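Atthorpe keeps its bell, for now

May 15, 2024

Atthorpe will hang on to its town bell after all, nine years after it first agreed to sell it. The bell was cast in 1805, cracked the same winter, and has sounded ever since like a dropped skillet. Neighboring Wirnirach had offered to take it – free, provided Atthorpe paid for the truck.

Residents voted to keep it by a margin of 3. Repairs are set for August, when most of the people who complain about the noise are out of town.
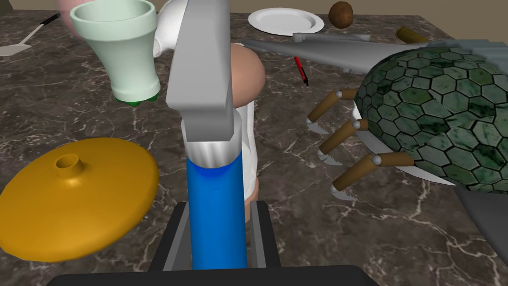
1 min read

Wirnirach says it is disappointed but sleeping well. The old mount, which is older than the bell and may date from 1472, stays where it is – mainly for lack of a ladder.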